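About us

Hello, and thanks for clicking on the page that everyone skips! I'm one half of Cirero, a small workshop where we teach robots to do fiddly jobs with two hands. The other half is my business partner, who would rather be soldering than writing web pages, so you've got me.

We started in March, three years ago, in a unit that used to belong to a picture framer (we still find little brass hooks in the floor cracks). Before that I spent far too long writing code for factory arms, line by line, move here, close, move there, and every time a part changed shape I had to start again. I'm a patient person but I do have limits.

So now we do it by showing. One of us takes the controls, watches what the robot sees, and moves both of its arms through the whole job from start to finish. The robot keeps a record of every movement along with the camera view. Do that enough times and it can start having a go on its own. For a new job we usually record 1000 goes before we let it try anything, and for the awkward ones it's more like double, so 2000, and a great deal of tea.

Most of what we teach is putting things together. Flat-pack bits, lids, plugs, and just now a plastic stool with screw-in legs, which has taken over my life.

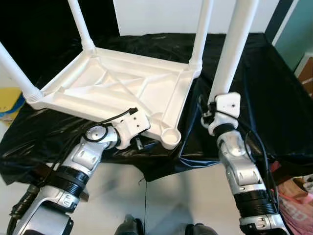 The screwing-in is the hard part, by the way. People guess it must be the lifting, but a leg hardly weighs a thing. It's getting the thread to catch straight, with one gripper keeping the seat still and the other holding the leg upright, when you can't feel any of it through your own fingers. You learn to go by eye. I was hopeless at it for the first fortnight and now I catch myself lining up jam jar lids in exactly the same way at home.

We named our control set-up Elum, after a misspelt label on a box of parts, and it stuck. It's the bit we're proudest of. If you can work a pair of tongs you can pick it up in an afternoon, and we've trained people on it who had never been near a robot in their lives (they're often the best, they don't try to be clever).

Who do we work for? Mainly small makers. Løken came to us with a folding shelf and Plastex with garden furniture, and both let us keep the spare parts, so we're never short of something to practise on. We also keep all our bad goes, 87 of them from the stool so far, and learn a lot from watching them back.

If you've got a job that's all fingers and thumbs, send us a message and pop a sample in the post. Visitors are welcome too, just ring first so we can clear you a chair!

Page last updated 2019-07-30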